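Search this site
Search
16 August 2022 – Course office, Vilham
Shares 5 Comments 0

Handout: Solids, faces and volume

A cube has six equal square faces, twelve edges and eight corners. If the edge is a, the volume is a × a × a, and the surface is six times a × a. Please do not mix the two – the first is in cubic units, the second in square units.

Exercise. The Drustley box has a base of 97 square cm and a height of 5 cm. Find the volume. Write the unit also.

Real objects are seldom perfect cubes. When the edges are rounded, we calculate as if they were sharp, and the result is a little too big. In October we will learn how to correct this.
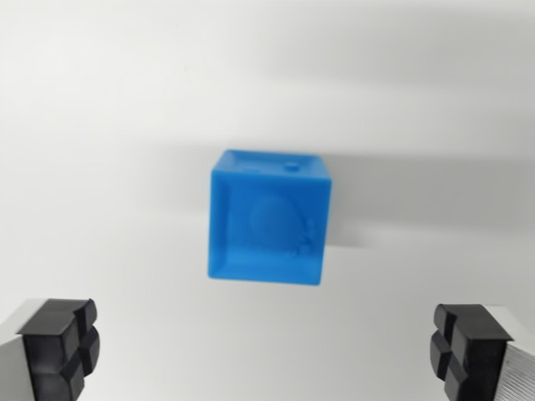
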